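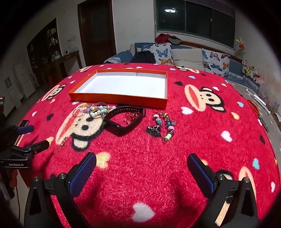 The ground at Usora holds 400 people if the grass bank behind the north goal is counted, and the club does count it. There are two rows of benches along one touchline, a rail along the other, and a clubhouse with a tea window that opens an hour before kickoff. For most of the club's life that has been plenty. The record gate stood at 73 for longer than anyone on the current board has been involved.

Then came the cup run. Usora play in the fourth tier of the regional league, against village sides and the reserve teams of bigger clubs. They had never been past the second round of the county cup. This season they beat Tannous in the first round on penalties, won the next two games by a single goal, and found themselves drawn at home to Zillik in the quarterfinal.

Zillik are two divisions higher and train four nights a week. Usora train twice, on a school field, and one of those sessions is often short of players because of shift work at the bakery. The squad has three electricians and a dentist. The goalkeeper drives an hour each way and has missed one game in six seasons.

The league asked whether Usora wanted to move the quarterfinal to a larger ground. The club said no. A second gate was cut in the fence by the parking lot, and the bank was mowed and roped off in sections. Tickets were sold from the clubhouse and from the hardware store, cash only, and they were gone in two evenings.

The match was not pretty. It had rained for most of the week and the center circle was heavy. Zillik had the ball for long stretches and scored early from a corner. Usora's plan was to keep the back four narrow, let the crosses come, and hit the left channel whenever the ball was won. It produced very little before halftime — one header wide, one shot blocked.

The equalizer came on the hour. A long throw was only half cleared, and the right back, who had not scored in the league all season, drove it low through a crowd of players. After that the visitors began to rush. Usora's winner was a tap-in following a free kick that hit the post, and it finished 2-1.

The semifinal is at Pluverus, who have a proper stand, floodlights, and an average crowd of more than 1,000. Usora will take four buses. The club's share of the gate should pay for new drainage at the north end, where the penalty area has flooded every winter, and whatever is left will go toward the changing room roof.

There is still a league season to finish. Usora are sixth, with five games left, and two of those were postponed to make room for cup ties. They will now be played in the same week in April, both away. The manager has said he will not rest anyone for them, partly on principle and partly for lack of numbers — the bench on cup day had four players on it, and one was the assistant coach.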